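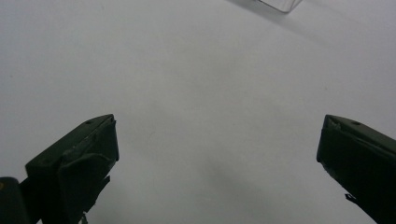 Mailroom and room signs – what's changing at Olivares

2023-06-27

Quick one, lots to get through. The mailroom is moving from the Flirside entrance to the old copy room on the second floor. Boxes go tonight, sorting starts up there tomorrow morning. If you have a key to the old mailroom please hand it in at the front desk. We've had 7 back so far. Need the rest.

Pickup hours stay the same for now. Outgoing mail has to be in the bin by three, stamped or with your department code on it. No code, it sits there. We had a stack of envelopes last month with nothing on them at all and it took ages to work out they were from accounts (they were invoices, they were late, people were not happy).

Packages. Small ones get carried up with the letters. Anything you can't lift with one hand stays downstairs in the cage and you'll get an email from Gevance, same as now. Please click the link in the email when you collect. If you don't click it keeps reminding you, and then it starts reminding me.

Personal deliveries – same rule as before. Fine in small amounts, not fine when it's a mattress.

Now the numbers. Every mail slot gets a new one to match the room, so if you're in room 222 your slot is 222. The old numbers went by hire date or somthing close to it, and half of them belonged to people who left for Undberg when that office opened. A new list will be taped up inside the door and there's a copy on the shared drive under Building. Check your name. Check the spelling of your name. Tell me before the labels get printed, not after.

If you share a room you share a slot. I know. There are 27 slots in the new unit and that is what fits on the wall. Put a divider in if you want, or a folder each with your initials on.
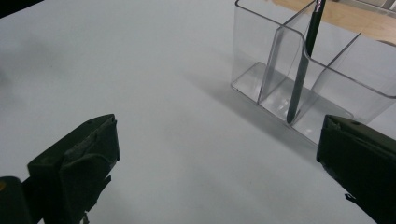 Forwarding for people who've moved to Undberg runs until the end of October. After that it goes back to sender. If you still get their mail, and some of you get a lot of it, don't throw it out and don't write on it. Drop it in the tray marked Undberg and it goes over in the van. The van leaves after lunch. Checks and anything certified should come straight to the front desk and be signed over by hand, no tray.

Catalogs. We can cancel them! Tear off the back page with the address label, put it in my slot, I'll call. I did this for my own floor in the spring and the difference is huge, we were getting the same furniture catalog under four spellings of one name. Magazines people do want are fine, just let me know which ones so I don't kill them off by mistake. 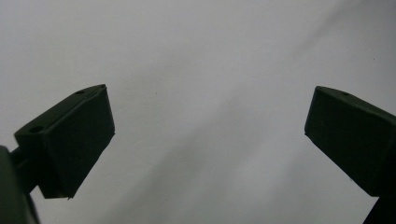
Room signs are the other half of this. The new ones go up as soon as the doors have been wiped down and the old glue is off, starting on the ground floor and working up. Santosh Tripathi picked the design and several people have asked what color. It's dark green on a pale gray-white, so if you put the green in the photo next to the background you've pretty much got it. Numbers are bigger than they were. Names slide in and out on a paper strip, so no more waiting weeks for a new sign when someone changes rooms. Please dont tape things over them.

Meeting rooms keep their names. There was talk of numbers only and we got a lot of replies, most of them short. Names stay, with the number underneath in smaller type so that visitors and delivery drivers have a chance.

Couple of leftovers:

The side door on Flirside stays unlocked during the day until the move is finished. After that it's badge only. Tell your regular couriers, please, the ones who come in that way without asking.

The postage meter is coming upstairs too and will be off for part of tomorrow morning. If you've got something urgent take it down to the post office and keep the receipt.

Old interoffice envelopes – bring them back. Empty drawers. There must be dozens of them around and we keep ordering more.

Questions to Santosh on extension 2164 for signs. Slots, keys and packages, come find me upstairs.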